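Ganeo cable sleeve kit: a review from someone with far too many wires

Apr 21, 2024

I bought the Ganeo sleeve kit in December, when the wiring on our arm build at the Craddock workshop had got to the point where I was dreading every session. You get 3 sizes of braided sleeve, a bag of hook-and-loop ties and some little stick-on clips. I wanted to love it, and mostly I do!

The sleeve itself is great. It's soft, it slides over a fat bundle without a fight (the Lostine stuff I used before was like stuffing a sock into a straw) and it's split down the side, so you can add one more wire later without taking the lot off. There's always one more wire.

Ties are good too. They grip, they come undone when you want them to, and I've reused the same ones over and over. The clips are another matter. They're fine on a flat painted panel, but on anything curved they let go within a day or two, usually just after I've put the tools away. I've gone back to plain tape for those bits, which looks awful.

My real moan is the bend. The kit is meant for desks, and a desk doesn't move. Near the wrist you need slack, and the sleeve makes the bundle stiffer than you'd think, so I ended up stripping it back off that last stretch and letting the wires loop about on their own.
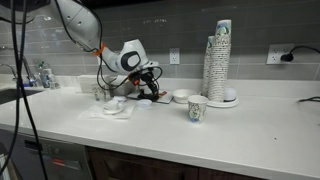
I run our pick-up routine 3000 times between rebuilds, and so far the sleeved part hasn't rubbed through anywhere, so full marks there. The cut ends do fray if you use scissors. Go over them with a lighter first, quickly, well away from the wires.

Would I buy it again? Yes, the sleeve and the ties, if Ganeo would sell them without the clips. Four stars from me. I've got a set of Kemari screw-down clips on order and I'll add a note once they've been on for a bit.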